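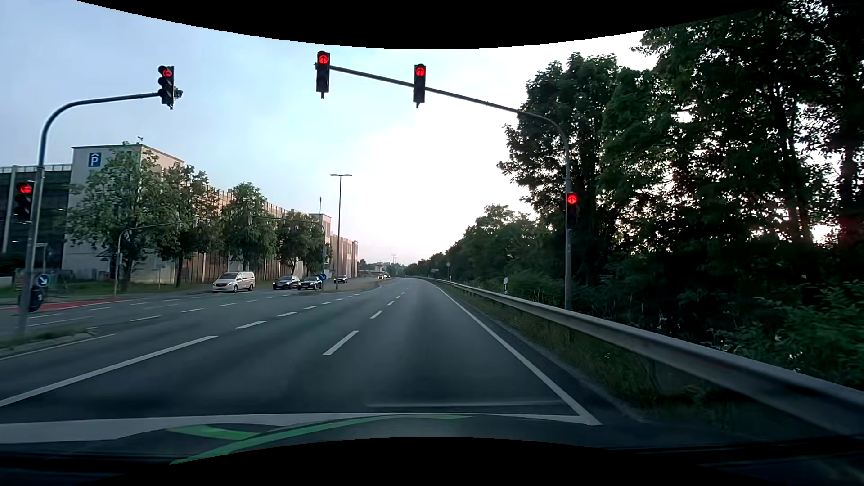

Stulel notebook, signal-to-lane association
December 2020, Saturday, replay machine in the back office

Picking up from where I stopped on the association module. The detector is not the problem this week and I don't want to touch its weights again before the freeze. It finds the lights. What we get wrong is which light belongs to which lane, and then the planner gets a confident answer to the wrong question.

State of things this morning: branch assoc-arrows builds, unit tests pass, replay on the Varilden log crashes partway through with a null map pointer. Found it fairly quickly. The Prostex replay tool loads map tiles on a separate thread and my node asks for the lane graph before the first tile is in. On the car this never happens as the map service is up long before perception. Added a wait with a timeout and a log line. Should be in the tool, so I opened a ticket there too.

After that fix the log plays end to end.

Case A, all red, arrows

Straight-ahead arrows on the mast arm and on the pole to the right, left arrows on the pole to the left. Every one red. The old code returns STOP for every lane and passes, which is why we never noticed that it had paired them badly. It matched the left overhead straight arrow to the left-turn lane, on horizontal distance alone. If the left arrows had gone green first, the straight lane could have picked up the wrong state, or the turn lane could have sat there through its phase.

So a pass on the final state is not enough for these. I changed the scoring script to compare the pairing itself, light id to lane id, and only then the color. The pass rate dropped a lot when I did it. That is the real number and we should have been looking at it from the start.

Change 1: arrow shape is now a hard filter. A lens classified as a left arrow can't be paired with a lane whose only exit in the map is straight. Before, the arrow shape only added a bit to the cost and distance could outvote it.

Change 2: repeater lights. Where there is an overhead signal and a lower one on the same pole with the same arrow, they should end up in one group and vote together. I group by arrow shape, then by whether the map says they share a controller phase. Where the map has no phase info I fall back to agreement over time - if two lights have shown the same state for the whole approach they get grouped loosely, and the group breaks as soon as they disagree.

Not happy with the fallback. On a red that lasts the whole approach everything agrees with everything, so at a junction like case A it would group the left arrows with the straight ones if the hard filter weren't in front of it. It is in front, so this works, but the order matters and there was nothing in the code saying so. Wrote a comment and a test that fails if somebody swaps them.

Arrow classifier itself: at long range the arrow is a few dark pixels inside a red blob and it comes out as "round" more often than not. Round is treated as "applies to any lane", which is exactly the wrong default here. Added an "unknown shape" class on the association side: if the crop is too small, shape is unknown, and unknown doesn't relax anything already decided. The crop size threshold is a guess. It needs a proper sweep.

Labeled some 300 frames by hand from this log for the pairing score. Slow going. The label tool only lets you attach one lane to one light, and for repeaters and shared straight lanes I need many to many. Worked around it with a text file next to the labels, keyed by timestamp. Ugly, but the scoring script reads it. Don't rename the frames or it all comes loose.

Case B, mixed states on one gantry

Harder one. Red on the left side of the gantry and green on the right side, direction signs between us and any clean geometry, and one more red lower down that sits right over the roof line of a van ahead. Traffic in front of us, so the planner is mostly following the lead vehicle and the light state only matters for whether we commit to going through after it.

Old behavior on this stretch: the state for our lane flickers between red and green while we approach, and the speed profile gets a small dent each time. The safety driver's note for the run just says "hesitant". In the log you can see the requested acceleration go negative, recover, go negative again.

I went through the cost terms one at a time in replay:

Distance term: fine up close, bad far out. Lateral position of a light at range is dominated by heading error, and a small yaw error moves the whole row of lights over by one lane. That is the flicker.

Size term: does almost nothing. Left it in.

Map prior: strong and correct for the gantry. The lower signal isn't in our map at all. So it gets picked up as an unmapped light and paired with the nearest free lane, which on this approach is sometimes ours.

Lead vehicle term: off by default. Turned it on for one replay and it hid the flicker by copying what the car in front was doing. Off again. If the car in front runs a light I don't want that counted as evidence.
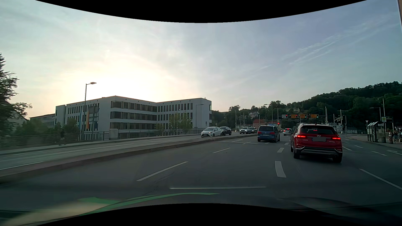

Tried solving the row of lights as a set instead of each light alone. Left-to-right order on the gantry is preserved no matter how wrong the yaw is, so I match the ordered detections to the ordered mapped lights and estimate one shared lateral shift. Gaps are allowed on both sides for missed or extra detections. It's the same dynamic programming we already use for the lane markings, so I lifted it from there and changed the cost.

Result on case B: the flicker on our lane is gone from the point where the full row is detected. Before that point there is still one flip, when only part of the row is found and the alignment slides over by one. I made the module hold back and report UNKNOWN until the alignment cost of the best match is clearly better than the second best. Planner treats UNKNOWN as "prepare to stop, don't brake yet", which at that range costs nothing.

For the unmapped lower signal: unmapped lights can now veto but not permit. If one is red and its shape and position are plausible for our lane, we slow down. If it is green it gets ignored. Plausible for our lane currently means within 50 meters and inside the lane corridor projected forward. With that rule the lower red did not trigger on this log, but it was closer to the corridor edge than I'd like. Asked the map people to add it. They have a backlog into January, so I'll carry a local patch file until then and keep it out of the release branch.

Also checked whether brake lights on vehicles ahead leak into the candidates. A high-mounted brake light in a dark rear window is the right color and a believable size for a far signal. The height gate catches them on flat road. The gate is computed from the road plane, and where the road rises ahead of us the plane is wrong. No bad case in this log, but I want one from a hill before I believe it.

Runtime

Set matching adds 2 ms per frame on the replay machine when there's a full gantry, less otherwise. The car's computer is slower and I haven't measured it there. Memory is unchanged.

One regression: a pedestrian signal near a junction later in the log now gets grouped with a vehicle signal on the same pole. Same state, same pole, shape unknown at that crop size, so the loose grouping takes it. The detector does give us a pedestrian class, I was dropping it when building the candidate list. Fixed, rerun is going now.

Committed what works. Tagged the replay output and copied it to the Rweyemamu share, in the folder with the earlier pairing runs. Config is next to it. Please don't overwrite the baseline run in there, the comparison plots read from it by path.

Open:

Sweep the crop size threshold for arrow shape. Use the labeled frames plus something with low sun, the current set is too easy.

Six approaches in the log still have no pairing labels. The two with roadworks can wait.

Prostex ticket: map tiles ready before first frame.

Ask planning whether UNKNOWN should carry a reason code. I have "alignment ambiguous", "shape unknown" and "not in map" internally and they all collapse to the same value at the interface.

Measure on the car, engine on, everything else running.

Rerun finished while I was writing this. Pedestrian grouping is gone. One new miss on an approach with no map phase info, a light dropped from its group for a few frames and came back. Looks like the break rule fires on a single bad color. Will put a short debounce on it Monday.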